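Vida Plastic Food Wrap, Catering Roll

Kitchen and Pantry > Wraps, Foils and Bags > Food Wrap

In stock at our Nunencombe shop and online

I've sold a lot of food wrap over the years and I've cursed at most of it. You know how it goes: you want a piece big enough for a mixing bowl, you pull, it clings to itself, and you end up with something the size of a hanky stuck to your elbow. So I'm fussy about which rolls I put on the shelf, and this is the one I take home.

It's an ordinary clear cling wrap in a long cardboard box, 30 cm wide, which covers a dinner plate or a decent salad bowl in one go. I use it most for cut fruit. Half a lemon goes in the fridge door on a Sunday-roast sort of evening and gets forgotten, and if it's wrapped snugly with the film pressed right against the cut side, I can still squeeze it over some fish a few days later. Same with half a grapefruit, or the end of a melon (melon makes everything in the fridge taste of melon, so please do wrap your melon).
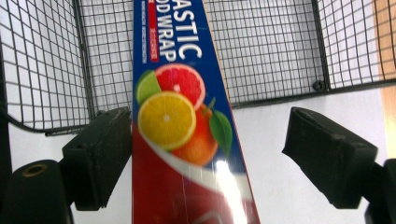 The other thing I like is that it behaves over a bowl of dough. I bake bread most weeks and I want a loose cover that stays put while the dough comes up underneath. A quick wipe round the rim of the bowl with a dry cloth first and it grips nicely. It's less keen on wooden bowls and rough stoneware, but I've never met a cling wrap that was any good on those! Glass, glazed china, metal and most plastics are all fine.

Now, tearing. Put the box down on the worktop, hold the lid shut with one hand, and pull the film up and across from one corner. Don't pull straight towards you with both hands, that's how you get the crumpled hanky. If the end does roll back and vanish, a bit of sticky tape dabbed along the roll will usually find it again. I keep a scrap stuck inside the lid for the purpose.

Which length do you want?

The home roll is 1,000 sq ft and it's the one I'd pick for a family kitchen. In our house that lasts up to 18 months, and we're not careful with it. The big roll is 2,000 sq ft and is really meant for cafés, village halls and anybody who does a lot of batch cooking. It's the same film on both, but the big one is heavy to hold up with one hand, so give it a permanent spot on the worktop if you can. It's also too fat for most kitchen drawers. Measure first — I've had two of them come back for that reason alone.

If you'd like it on the wall, the Ziklow rack takes the home roll, box and all, and leaves the lid free to open. It doesn't take the big one. I did try.

A few bits and pieces

Fine in the fridge and the freezer. For the freezer I do two layers round bread rolls and pastry, then put the lot in a bag, and press out as much air as I can be bothered to.

Not for the oven, the grill or the air fryer. In the microwave you can use it as a cover if it isn't touching the food, and leave one corner folded back for the steam.

Mind your fingers on the cutting edge, and keep the box up out of reach of little ones.

The box can go in with your cardboard once it's empty, and so can the tube. Check with your own council about the film itself, as ours won't take it at the kerb.

Delivery and collection

Orders to Nunencombe and Plilirstead go out on our own van and there's no charge if you're having other things delivered at the same time. Anywhere else goes by post. The big roll counts as a long parcel, so it costs a little more to send, and you'll see the price at the checkout before you pay. You can collect from the shop whenever we're open, just bring your order number.

Unopened boxes can come back to us for a refund. If yours turns up squashed, tell me before you open it and I'll send another — a bent box makes the film tear crooked for the whole life of the roll, and it would drive you mad.

Page updated June 4, 2025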